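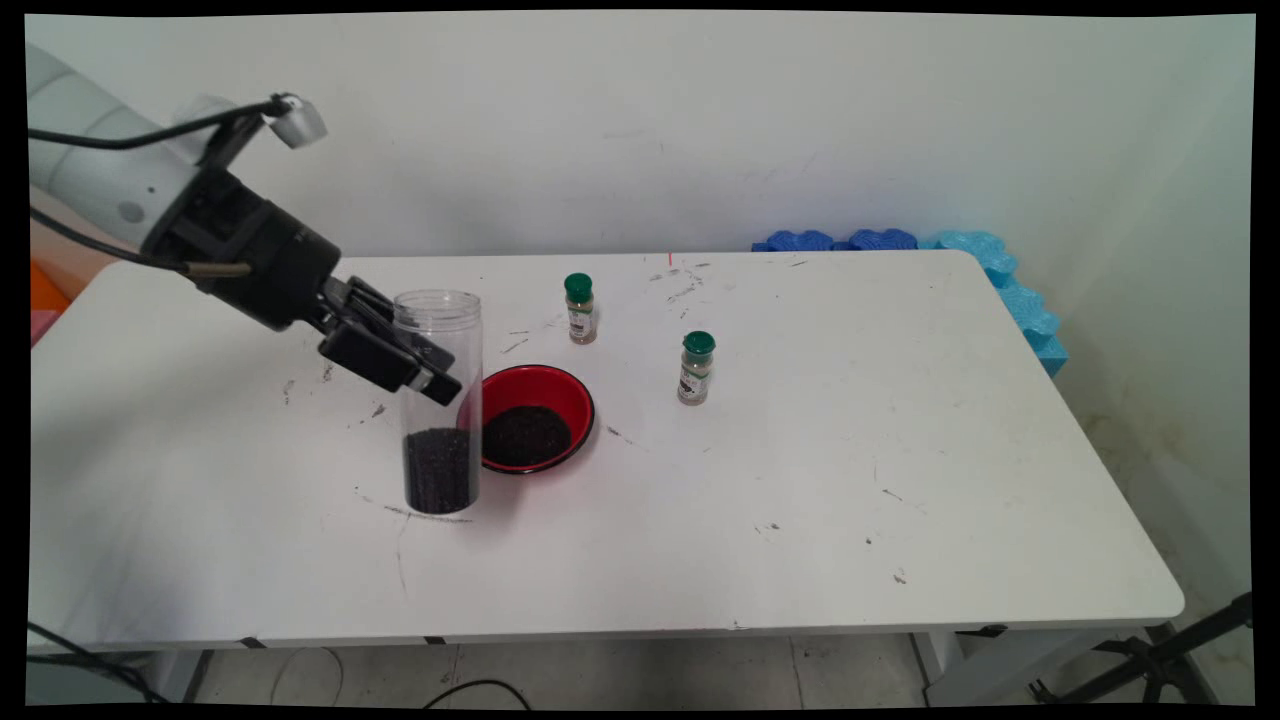 *By Siu-ming Chiu | April 28, 2026*

Well, folks in Kendau get an extra day off this week, and I only found out because my neighbor knocked to ask if I was still putting my trash out. The county put up the notice late last night, and it says Thursday is a public holiday for all county offices, schools and libraries. It's to mark the opening of the restored Muditard Bridge, which has been closed so long that my youngest has never crossed it on foot.

I called the county clerk's office first thing this morning (22 minutes on hold, same song the whole time) and a very patient woman there confirmed it. The holiday covers Kendau and the town of Plultside. It doesn't cover anybody else, so if you live here but work over the county line, you're expected at your desk as usual. Sorry!

Private employers can choose for themselves. The notice "encourages" them to close or let people leave early, and I'd ask your boss today, before the schedule gets set. My cousin manages the Nguyen bakery on Front Street and she tells me they'll open at the normal time and shut at noon so the staff can walk down to the river.

Buses will run on a Sunday schedule. Trash and recycling move back one day, so Thursday people become Friday people and Friday people become Saturday people. The clinic on Mill Road stays open, and so does the pharmacy next to it. Court dates set for Thursday are being moved, and the clerk's office says letters went out already — if yours hasn't shown up, call them and bring a book. 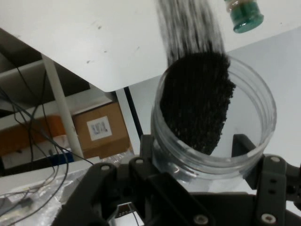 *Black granules pouring into a clear plastic jar.*

As for the schools, all 18 in the district will be closed, and that includes after-school programs. I asked whether the day gets tacked on in June and was told no, it comes out of the snow days we didn't use in January. My kids took that news very well.

The ceremony itself starts at 10 in the morning on the Plultside end. There are 200 folding chairs, first come, first served, and everyone else stands. After the speeches they'll open the walkway to the public, and cars get their turn at six in the evening. A petition to hold the whole thing on a weekend got 1,191 signatures, and the county board talked it over last month but stuck with Thursday, the same date the old bridge first opened.

Parking near the river will be tight. The lot behind the library is free all day, and I'm told the gate at the fairgrounds will be unlocked by eight. I'll be walking down with the kids and I'll post any changes to the bus times when I get them.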